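Washing Up With Limited Water: The Two-Basin Method

This method suits off-grid cabins, caravans and any kitchen running from a tank. It replaces a running tap with two fixed volumes of water, one for washing and one for rinsing.

Equipment

Two tubs or basins, each large enough to hold a dinner plate flat. A scraper. A kettle. Dish liquid. A drying rack or a clean tea towel.

Procedure

1. Scrape all food residue into the compost or rubbish. Wipe greasy pans with used paper towel. Grease is the main reason wash water has to be changed early.

2. Sort the load: glasses, cutlery, plates, pots. Wash in that order.

3. Fill the first basin one-third full with hot water and add a small squirt of dish liquid. Excess detergent wastes rinse water.

4. Fill the second basin halfway with clean water. Do not add detergent.

5. Wash each item below the waterline, let it drain over the first basin, then dip it once in the second. Large plates can go in on edge.
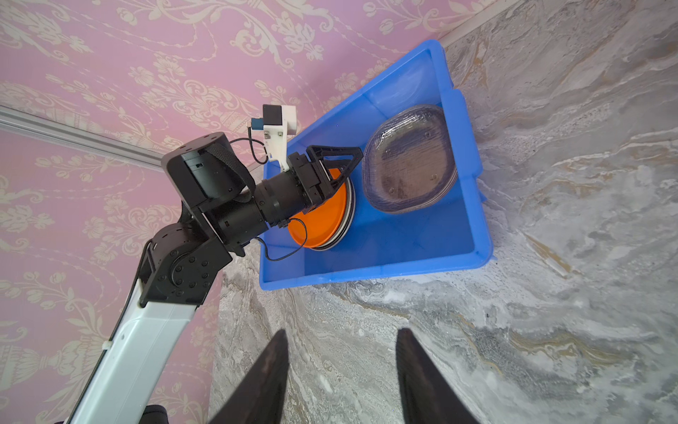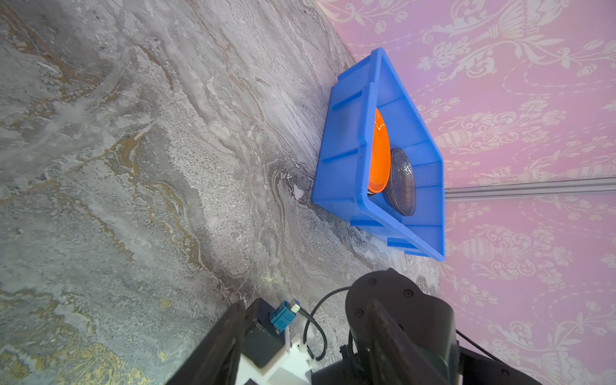 When should the rinse water be changed?
Change it when suds stay on the surface after an item has been lifted out. Where the wash water is still free of grease, the old rinse water can be heated and used for the next wash.

6. Stack items on the rack with a gap between each. Air drying is preferred – a damp tea towel transfers bacteria from one plate to the next.

7. Wash the basins last, inside and out, and store them upside down.

Disposal

Strain the grey water through a fine sieve before tipping it out. Keep it well away from creeks, bores and vegetable beds. Local rules differ – the campground at Murnport, for example, requires all grey water to go down the marked sullage point, and fires up the pump at 8 each morning.

Notes

Baked-on food should be soaked in the pot itself, using leftover kettle water. Leave it overnight if necessary. Do not soak wooden boards or cast iron.

Procedure checked by Dorota Pawłowska. Last revised October.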